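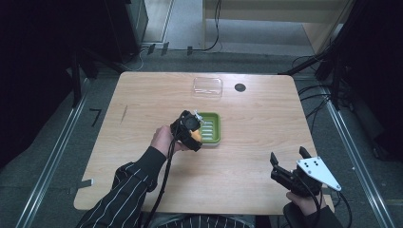
Figure 3. Green soap dish with a ribbed interior, on a wooden table.

3.2 Household soap and the decline of the shared washroom

The company housing at Holtar was built without private bathrooms. Each stairwell had one washroom on the ground floor, and the families who used it were expected to supply their own soap and to carry it back upstairs afterward. The house rules, which were reissued every May, set a fine for any item left on the ledge overnight. Soap was therefore stored in the apartment, usually in the kitchen, and the container in which it was kept had to close tightly enough to be carried in a pocket or a basket.

This arrangement shaped what people bought. The order books of the Gruber general store, which survive for most of the period under study, list lidded tins and boxes in every quarter but very few open dishes. Open dishes appear in quantity only after the first apartments were refitted with their own basins. In the year of the refitting the store ordered 700 of them, more than in all the earlier books combined. The sale of lidded boxes did not stop, but it fell to a level that suggests use mainly by travelers and by men lodging at the Lomus works.

The interviews support this reading, with some differences between the two towns. We spoke with 81 former residents, of whom 30 had lived in Vukavach and the remainder in Holtar. Respondents from Holtar tended to date the change to the refitting itself. Several recalled the open dish as the first thing placed in the new bathroom, before a mirror or a towel rail had been hung. In Vukavach, where basins were installed one building at a time over a much longer period, respondents found it harder to name a moment of change, and a few held that their parents had kept the old box beside the new basin until they moved away.

Drainage was a frequent subject in both towns. Soap was bought by the bar and was expected to last, and a bar left in water was regarded as money lost. Ribbed and slotted dishes of the general type shown in Figure 3 were preferred for this reason, although older respondents also described homemade solutions: a piece of wire mesh, a layer of twigs, or a saucer turned upside down. One woman from Vukavach still used a saucer at the time of her interview and saw no need for anything else.

The change also had a social side that the written sources record only indirectly. The washroom had been a place of conversation – and of complaint – and its loss is mentioned with regret by roughly 25 respondents. In a letter to the authors dated 25 October 2004, Vinzenz Trummer, who grew up in the second stairwell at Holtar, wrote that his mother continued to go down to the old washroom on Saturdays after the family had its own basin, "with the soap in its box, as before." Other accounts are less warm. Respondents who had shared a washroom with a large household spoke mostly of waiting, of cold floors, and of arguments over whose turn it was to scrub the drain.

The order books cannot show how long a given dish remained in use, and the interviews are of limited help on this point. Replacement purchases are considered together with towels and basins in Section 3.3.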